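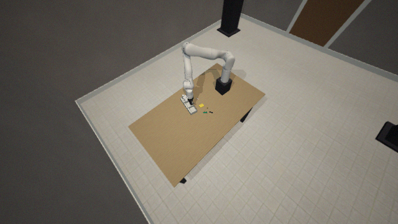

## Re: [arms-and-hands] Which gripper for small flat bits?

Date: June 28, 2022

Hello all,

I've been meaning to answer this one for days and kept running one more test instead, so apologies to the original poster, quoted here:

> We've got an arm in our workshop at Pullorness and need to choose a gripper for it before the end of July. The parts are small and mostly flat, and they have to end up next to (or in) a tray. The two on our shortlist are the Hilleck two-finger and the Pratura, with the longer fingers. Has anyone tried both? And did you try them in simulation first, or is that a waste of an afternoon? I don't trust simulated fingers very much but I'd rather not buy the wrong thing either.
>
> Also, does it matter where you put the camera?

Yes, I've tried both, and yes, in simulation first. I use Mamo for the simulated side, with a white arm on a black base out towards one end of a wooden table, a pale grey tray, and a few little things scattered beside it: a flat yellow one, a thin green one, a tiny dark one. Everything is small compared with the table and huddled close together, and I did that on purpose! My first layout had the parts nicely spread out and both grippers looked marvellous, so it told me nothing at all.

I ran 400 picks with each gripper, same starting poses, same controller, same speed. The Hilleck dropped or missed 16. The Pratura dropped or missed 9. So the Pratura wins on paper, but hang on, because the kind of miss matters more to me than the tally.

Nearly all the Hilleck's misses were on the flat yellow part. It's squarish and it lies low, and the fingertips are a bit chunky, so they touch the table before they've got hold of anything. You can get round this by coming down slower and letting the fingers close while they're lightly touching the tabletop (I had to soften the arm's vertical stiffness a fair way before that stopped looking alarming). The Pratura slides down beside a flat part without any fuss.

The Pratura's trouble is the neighbours. Those long fingers open wide, and when it goes for the thin green part it likes to shove the small dark one across the table on the way in. I didn't count that as a miss if it got the part it was after, which flatters it. Were I to score "picked the right thing and left everything else alone", I think the Hilleck would come out ahead, but I haven't gone back through the logs to check and I'm not promising to.

One thing that caught me out with both: wrist angle. My tray sits at a slant to the way I'd planned my grasps, and I'd lazily told the controller to try only two finger directions, 90 degrees apart. Fine for the yellow part. Hopeless for anything long and thin that isn't lined up with one of them. Letting it pick its own angle helped more than swapping grippers did, so please sort that out before you spend any money.

On whether simulation is a waste of an afternoon: for reach and for bumping into things, I'd say well worth it. I found out that my arm has to fold over in quite a tall arch to bring the gripper straight down at the near parts, and I moved the base further back in the layout after seeing that. For grip itself I'm with you, I wouldn't believe it very far. Friction in Mamo is a number you type in, and I've typed in some very optimistic numbers in my time. On the real bench the Hilleck was a touch better than it had been in simulation and the Pratura a touch worse, and I put that down to the finger pads, though I've not proved it.

Camera: it matters a lot. I started with one high up and off to the side, which is lovely for watching what's going on and rather poor for the arm to work from. The parts come out tiny, and the arm throws a shadow over the table that my part finder took a real fancy to for a while. A second camera on the wrist sorted out most of it. Keep the high one as well if you can, it's the one I look at when something has gone wrong and I want to know why.

If your parts are mostly flat and you can space them out, get the Pratura. If they'll be crowded together, I'd go for the Hilleck and put the time into a gentle approach. How tightly packed are yours, and can you choose the angle the tray sits at? I can send my Mamo layout and the pick script if they're any use, though the script has comments in it that I'd want to tidy up first.

I've still got the short fingers for the Pratura to try. They're in the post, supposedly.

Cheers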